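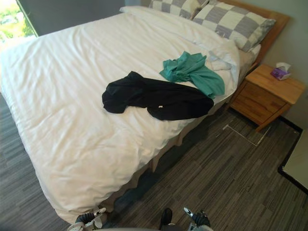

What do you do first when there are clothes lying on a bed you want to make? Clear the clothes, then smooth the duvet, then see to the pillows.

I know that sounds too simple for a handout, but in the January group half of us (me included!) started by tugging the duvet straight with sweaters still on it.

## Session 3: clothes off, bed straight

Pick up one garment at a time and give it a single shake - by the shoulders if it has any. Find the label, since that tells you where the neck or the waistband is, and lay it face down on something flat. Sleeves in, sides in, then fold up from the hem.

Dark and light things go in separate piles. I use the Drurnis folding sheet from session 2, and the Abbasi one is fine too if you already have it.

**Ribbed knits.** Go easy on these. Ribs stretch sideways, so lift with a whole hand under the fabric and fold along the ribs or straight across them, never on a slant.

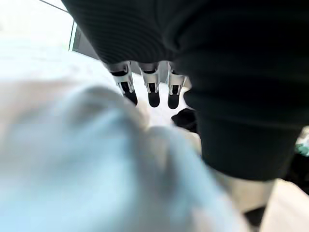

Drerkosby wrote in after the last handout to say that rolling works better for thick knits, and that a drawer holds more that way. I tried it and I half agree - good for a deep drawer, a bit lumpy on a shelf.

**Before next time:** fold 3 knits, make the bed, and write down which fold gave you trouble. Bring the Flalent worksheet.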